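Toy library adds large shape sorters to its lending shelves

9 December 2023

Giritora, the toy library that lends play equipment to nurseries and childminders, has put a set of large shape sorters on its shelves after 13 months without any.

The sorters come from Mistora, a small maker of early-years toys. Each one is a green board with shaped holes and a set of tall, solid pieces to go in them. The library bought two sets in June with part of a £355 grant and kept them back until the loan labels and replacement pieces had arrived. They can be borrowed from today by any member with a group ticket.

The pieces are longer than those in most sorters and will stand up on their own, so they can be set out on a table before play begins. The star is the one that has drawn most interest from members who came to the preview morning.
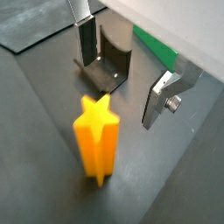 Why stars are harder than circles

A round piece goes into its hole whichever way it is turned. A square one has to be lined up, but only by a small amount. A five-pointed star needs every point to meet its own corner of the hole, and a child who has the right piece over the right hole can still find that it will not drop.

Giritora's notes for borrowers suggest starting with the round piece and leaving the star until last. They also ask adults to hold off from turning the piece for the child — a short wait is often enough.

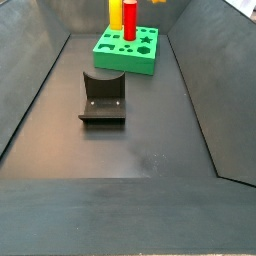
Storage has been the main worry for groups that share a hall. The old wooden sorters went out in cloth bags and came back with pieces missing, and the library wrote off three of them in a single winter. Members now get the advice to keep board and pieces together in one open bin, with sloping sides if they have one, and to leave pieces standing in the board where they can be seen, as with the yellow and red ones in the green block. A missing piece then leaves a hole that shows at packing-up time.

The library will charge £2 for each lost piece. There is no charge for scratches or ordinary wear.

Cleaning is simple. The pieces can be washed in warm soapy water and should be dried before they go back, with a cloth run down the grooves of the star. The boards should be wiped and not soaked.
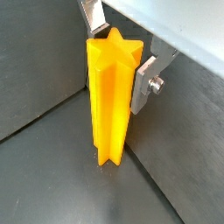
The yellow star has five ridges running down its length, with grooves between them.

Loans are for four weeks and can be renewed once if no other group is waiting. The library has 169 group members, and the first month's bookings are already full for one of the two sets. A waiting list is kept at the desk and on the members' page.

Delivery is being handled by Drivance, which already carries the library's soft play mats and sand trays. Groups in the villages will be served on the same round, and sets can be handed back to the driver at the next visit. 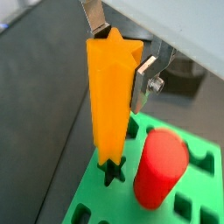 By the Eren news desk

Members who already own a sorter of the same make can ask for single pieces to replace lost ones. The library says it is worth trying a piece over its hole before taking it home, as older boards may have been cut to a slightly different size.

A third set may follow next year if the first two are well used. Giritora is also asking groups to send in a short note with each return, saying which pieces the children chose and which were left in the box.

Group tickets cost the same as last year, and new members can join at the desk during opening hours.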